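Frei Foods, Lorkar Branch
Minutes of the Working Meeting on Automated Order Picking
April 2021

Present: Seraina Brunner (chair), Engelbert Eberhard, Liesl Trummer, Gebhard Aebischer, Cyrill Kuster (minutes)
Apologies: none

1. Minutes of the previous meeting

The minutes of the February meeting were approved with one correction. Under item 4, "night shift" should read "early shift." Cyrill Kuster to amend the filed copy.

2. Scope of the trial

Seraina Brunner restated the scope. The Husard unit is being tried on produce orders only. Dairy, bakery and counter goods stay with the pickers. Training takes place in the practice area with display produce; no customer order is filled from there. The change to live orders requires a separate decision by this meeting and is not on today's agenda.

3. Results to date

Engelbert Eberhard presented the log. The unit has made 1,734 picks in the practice area since the start of the trial. Of these, 52 ended in a dropped item and 39 were stopped by the attendant. The remaining stops were planned, for charging or for restocking of the shelves.

Most drops involved items with no firm point to hold. Potatoes and peppers are handled at an acceptable rate. Grapes and leaf vegetables are slower, and the approach has to be set again when a bunch is lying over the edge of a shelf board. The stepped shelving was chosen to match the sales floor and will be kept.

Packing order in the basket was also reviewed. The unit does not yet plan for weight. Heavy items may be placed after soft ones if they come later on the list. Engelbert Eberhard proposed sorting the list by weight class before it is sent to the unit. Agreed. The same sorted list will be given to the pickers, who asked for it last year.

The practice task under discussion is the grape pick from the shelf, with a mixed basket of produce. 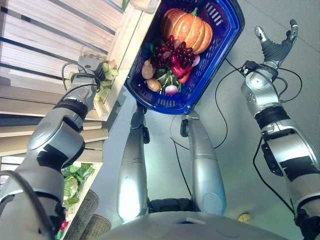

Liesl Trummer objected that the pick rate leaves out the work of the attendant. Every stop is cleared by a person, and every dropped item is picked up by a person, and none of that time appears in the log. She asked that the two hours she spends per shift on restocking and resets be recorded under the trial and no longer under general floor work.

Engelbert Eberhard agreed that the figure is missing. The log has a field for operator time, which has been left blank. Gebhard Aebischer noted that the blank field also affects the staffing plan, where the attendant is currently entered as available for picking.

Decided: operator time is to be entered for each session from the next shift on. Attendants are removed from the picking roster for the hours they are assigned to the unit.

4. Changes to job duties

Gebhard Aebischer reported on the talks with staff. Thirteen pickers work in produce across all shifts. No positions are being cut during the trial. This was confirmed in writing by branch management and posted beside the time clock.

The following points were raised by staff and recorded without discussion:

- Pickers want to know who decides when the attendant may stop the unit. Some have waited for approval before pressing the stop.
- The attendant duty is seen as standing work with little movement. Several people asked for a limit per shift.
- Part-time staff have not been offered the training.
- The pay grade for attendants is not settled.

On the first point, Seraina Brunner stated that any person in the practice area may stop the unit at any time and does not need approval. The work instruction will say so in its first line. On the second, a limit of two hours at a stretch was agreed, followed by other duties. On the third, a training date for part-time staff will be set by Liesl Trummer. The fourth point goes to the pay review.

Seraina Brunner asked whether the pickers expect to use the unit or to be checked against it. Gebhard Aebischer replied that both had been mentioned. It was agreed that pick rates of the unit and of individual employees will not be shown on the same report.

5. Safety and floor conditions

Dropped items are to be cleared from the floor before the next run. The present wording, "when convenient," is struck from the instruction. Cable routing on the arms is to be checked at the start of each shift and entered on the check sheet.

The floor marking for the practice area has worn through near the entrance. Gebhard Aebischer to order tape.

6. Software

The Arnano update was installed without faults. The alert tone is now too quiet to be heard over the cold room fans. Engelbert Eberhard to ask for a louder setting or a light signal.

7. Other business

Liesl Trummer asked for a second set of gloves in the larger size. Approved.

The early shift reported that the practice area is locked before they can collect the check sheets. A key will be left at the goods desk.

8. Open actions

Sorted pick list, by weight class: Eberhard
Operator time in session log: Eberhard, Trummer
Attendant hours in roster: Aebischer
Revised work instruction: Brunner
Training date, part-time staff: Trummer
Floor tape: Aebischer
Alert signal: Eberhard
Correction to February minutes: Kuster

Minutes taken by Cyrill Kuster. Objections to the wording should be sent to him before the next meeting.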